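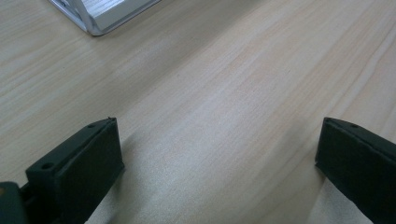 2026-03-10
Posted by the unit coordinator, Work and Automation

Week 5 is the Starkico case, and I'm fond of it. The packing bench there used to be one person's spot for a whole shift. Now a worker teaches the job with a hand-held gripper, two dark fingers open over a pale wooden tabletop, and that's a different sort of labour. Is it skilled? I'd say yes — the pay grade says no. Have a think about who set the grade. 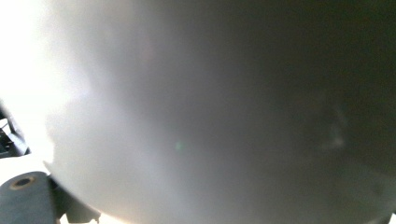

Staff also told me they missed chatting while they packed. Teaching takes concentration, so the talk dried up. Read pages 9 to 20 of the Drastano report before the tute, and jot down one task from your own job you'd happily hand over (and one you wouldn't!).

Questions? Room 1008, or email the unit office.
© Work and Automation teaching team
Back to top

Related
Week 4: Fimamley and the new roster
Week 6: Esfahani, retraining after 2000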